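Horcombe Laundry & Linen, Unit 11
Monthly walk-round, July
Done by: Wilson Yupanqui
Copy to: Nilton Carhuamaca
Start 6:40 am, before first load. Areas in order walked. OK / FIX / WATCH.

1. Loading door and ramp
OK. Dock plate sits flat. Yellow edge paint mostly gone on the left side, repaint when it's dry out.
Bollard still leaning. Same as June, no worse.

2. Fire exits
Front - OK, opens full.
Rear - FIX. Three cages of hotel sheets parked across it again. Moved them myself. Tape box on the floor has worn off so people dont see it as a keep clear. Needs new tape and a word at shift start.
Side (Wadbridge Road) - OK but bar is stiff. Oil it.

3. Extinguishers
All on hooks, pins in, gauges in green. Tag missing on number 13 by the ironer. It was serviced with the rest, have the paperwork, just needs a tag.

4. Washers
Boser 1 - OK. Door interlock tested, stops when it should.
Boser 2 - OK. Hours on the counter 1,592.
Boser 3 - WATCH. Hours 1,037. Small puddle under front left foot. Wiped it, came back by the end of the walk. Door seal or hose, can't tell without pulling the panel. Not a slip risk yet with the mat down. Nilton to look before it goes on nights.
Floor drains clear except the one behind 3, full of lint. Cleared.

5. Dryers
Lint screens - FIX. Two not cleaned at end of last shift. I know it's the boring job. It's also how laundries burn down. Sign-off sheet was initialed for both so I will be asking about that.
Ducts - OK from outside. Inside clean is booked for later in July.
Gas shutoff - OK, handle moves, sign readable.

6. Kettunen ironer
Finger guard trips OK from both ends. Tested twice.
Emergency stop left - OK.
Emergency stop right - OK but the button cover is cracked. Order one.
Heat warning sticker peeling. Have spares in the office drawer.
Somebody has been hanging a jacket on the guide rail. Please no.

7. Folding and finishing
Table height OK, mats OK, lights OK over all stations. Top surfaces marked down. Specks and gray smudges get onto clean goods, and the light colors show it worst. Wipe down at start of shift and again after lunch, damp cloth then dry. Currently going by when people remember. 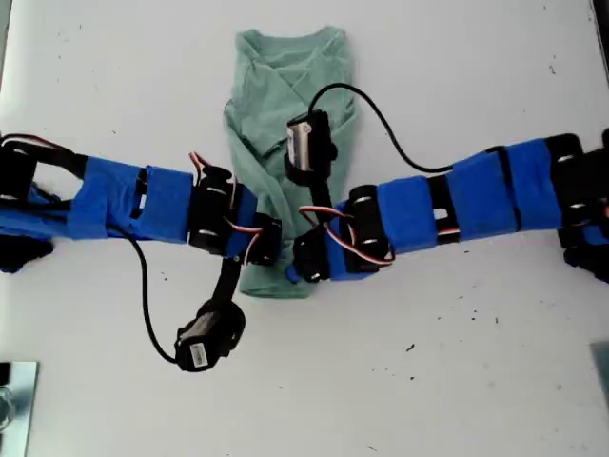

Item 7, green T-shirt on white tabletop, surface needs a wipe.

Also item 7: bins under the tables overfull, two had spilled into the walkway. Emptied. Box cutters put away blade in, good, that was a problem last time.
Step stool has a loose tread. Taken out of use, red tag on it, do not take the tag off to use it "just for a second".

8. Chemical store
Eye wash - OK, ran it a full minute, water clear.
Data sheets - FIX. Binder is missing the sheet for the new softener. Supplier has it on their site, print and add.
Drip trays - OK. Small amount of residue in the sour tray, rinse out.
Gloves - mediums out. Large only. Order mediums.
Door was locked, key in the right place for once.

9. Electrical
Panels clear in front, 3 ft kept. Covers on.
Extension cord running from the break room to the floor fan - FIX. Unplugged it. Fan can use the wall outlet by the scale.
Test button on the wet area outlets all tripped and reset OK.

10. Break room and restrooms
First aid kit short on burn gel and the wide bandages. Topped up the bandages, gel on order.
Microwave is disgusting but not a safety item. Well.
Restroom floor mat curled at the corner, trip hazard, binned it.

11. Cages and carts
WATCH. Casters on the older cages are getting bad, several pull to the left when full. Pull any with a flat wheel and line them up at the ramp. Max height is the rail, not over it. Saw two stacked well over.

Carried forward from last time
Bollard - still open.
Ear plugs dispenser - done.
Light out over the scale - done.
Ironer training for the new starters - half done, Nilton has the list.

Needs doing first: rear exit tape, lint screens, Boser 3 leak, softener sheet. Rest by next walk-round.

Finished 8:15 am. WY

Note from Nilton: had the panel off Boser 3, it's the hose clamp. Tightened, dry so far, leave the mat down. Button cover and mediums orderd.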